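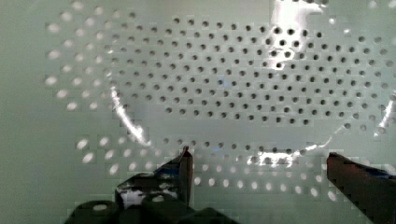 Shared kitchen: new arrangements for lids, containers and the draining area

Residents and members are advised that the shared kitchen at Atine House will operate under revised arrangements from the beginning of March. The changes follow the annual review of the kitchen and its contents, which was completed last month by Gwilym Jenkins, House Manager, with the assistance of Mwangi Mussa of the Kitchen Users' Group. They apply to all who use the kitchen, whether for private cooking, for the weekly lunch or for hired events.

The review recorded 162 items of cookware and tableware in common ownership, excluding cutlery. The greater part was found to be in good order. The principal difficulty, as in previous years, concerned lids. A considerable number had become separated from the pans and dishes to which they belonged, and several users reported that they had resorted to covering food with plates or foil when a suitable lid was in the building all along. Clear lids and covers were the most frequently mislaid, being easily overlooked on a pale surface or at the back of a deep shelf.

Lids and covers

All lids and covers will in future be kept together in the tall cupboard to the left of the window. The upper shelf is reserved for clear lids and domes, the middle shelf for metal lids, and the lower shelf for the lids of plastic storage boxes. Each shelf has been fitted with upright dividers so that lids may stand on edge. Users are asked not to stack clear lids flat on top of one another, as this has been the chief cause of chipped rims and scratches.

A small coloured dot has been placed on the handle or knob of each lid, and a matching dot on the base of the pan or dish to which it belongs. The dots are suitable for ordinary washing up. Should one come away, a replacement may be obtained from the office between 9.30 am and noon. It would be appreciated if the colour could be noted before the item is brought down.

There remain 19 lids for which no pan has been identified. These have been set out on the long table in the Pandora Room and will stay there until the end of March. Any resident who recognises a lid as private property, or who has a pan at home that may have been borrowed from the kitchen in error, is invited to call in and compare. No questions will be asked about the length of the loan. Lids left unclaimed after that time will be passed to the charity shop.

Draining and drying

Perforated surfaces and trays are to be used for draining only. They are not suitable for chopping, for kneading or for setting down pans taken directly from the hob, and heatproof mats are provided for that last purpose in the drawer beneath the kettle. Food residue and limescale gather in the holes and are not removed by wiping across the top. The following method has been adopted for the weekly clean and may usefully be followed by anyone who has spilt something.

Clear everything from the surface. Rinse with warm water, and work a soft bottle brush through the holes with a little washing-up liquid. Where limescale has formed, lay a cloth soaked in equal parts white vinegar and water over the area for 20 minutes, and then rinse thoroughly. Finish with a dry cloth on both sides where the item can be lifted. Wire wool and scouring powder should not be used.

Large lids and domes should be placed on the draining area one at a time. A lid laid rim down on a wet surface will hold moisture beneath it, and users are asked to dry the underside by hand before returning it to the cupboard. Clear lids in particular show water marks very readily in this district, where the supply is hard. A final rinse in hot water and prompt drying with a linen cloth gives the best result. Linen cloths are kept in the second drawer and should go into the blue laundry bag after use.

Nothing should be left to drain overnight. Items found on the draining area at the 8 am opening will be dried and put away by the morning duty holder, who cannot undertake to know where privately owned items are kept.

Breakages and replacements

The sum of £105 has been set aside this year for the replacement of lids, and the House Manager has obtained a price from Malý, the catering supplier used for the lunch service. Preference will be given to the two sizes most often requested. Users who have strong views on the matter are asked to write them in the kitchen book – which hangs by the door – before the order is placed.

Breakages should also be entered in the book, with the date and a brief note of the item. No charge is made for accidental damage. Broken pieces must be wrapped in newspaper and placed in the grey bin outside, never in the kitchen bin. Any lid with a crack or a chip in the rim should be taken out of use at once and handed to the office, however slight the damage may appear.

Hired events

Hirers will receive a copy of these arrangements with their booking form. The hire period now includes a short check of the kitchen at the close of the event, and hirers should allow time for lids and containers to be dried and returned to their proper shelves. Food left in covered dishes must be labelled with a name and the date. The refrigerator will be cleared each week as before.

Members of the Jedik supper club, who use the kitchen more heavily than any other group, have agreed to keep their own covers in the marked crate beneath the serving hatch. These are not part of the common stock and should not be borrowed without permission.

Thanks are due to Mr Mussa, who matched the greater number of the lids to their pans and wrote out the shelf labels by hand. Enquiries about the new arrangements should be addressed to Mr Jenkins at the office. A plan of the cupboards has been fixed to the inside of the kitchen door, and large-print copies are available on request.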